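Call for participants: teaching a robot arm to handle thin and soft things

The Nelden study in Visbridge is looking for 11 people to take part in the second round of our work on soft objects. The first round finished in December. We are now preparing the new one, and we would be glad to hear from you before the end of August 2020.

What we study

A robot arm can learn to pick up a toy brick quite well from people who guide it by hand. Thin fabric is more difficult. It folds, it changes its shape when it is touched, and what lies under it can often be seen through it. In the first round we collected 244 guided grasps. When we trained the arm with grasps from one person only, it did well on hard toys and poorly on bags and cloths. When we mixed the grasps of several people, the result on bags became clearly better. We would like to know why, and for this we need new hands.

What you will do

You come to our room in Hotasham for two visits of 30 minutes each. You move the arm with a hand controller and pick up objects from a table with a patterned cover. After each grasp you tell us in a few words how you chose the place to hold. You can stop at any time, also without giving a reason.

Who can take part

You should be 18 or older and able to sit at a table for the length of one visit. Experience with robots is not necessary. Left-handed people are very welcome, as we had too few of them before. If you took part in the first round, we must unfortunately say no this time.

A grasp on a mesh bag, seen from the wrist of the arm, with toys lying beside it:

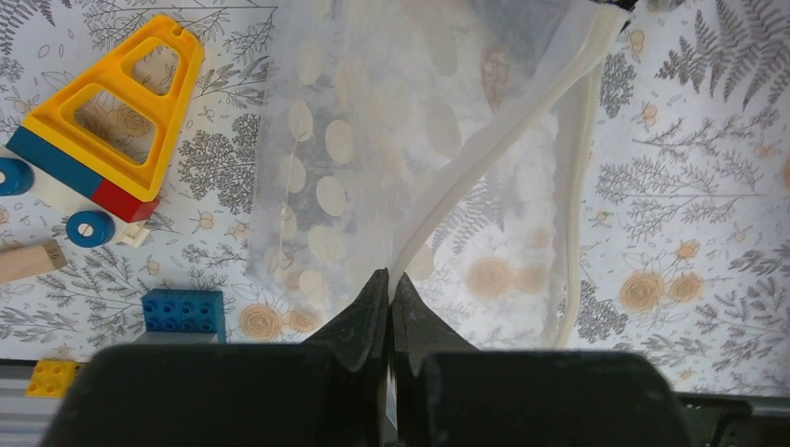

Güven Coşkun writes that in the first round he always went for the thickest part of the cloth, and only on the second visit did he notice that he was doing it. He found the talking after each grasp more tiring than the steering, and advises new participants to keep their answers short.

Travel costs are paid back, and you receive a voucher after the second visit. To apply, write to Usa Phromma at the Nelden study and say which hand you write with and which days suit you.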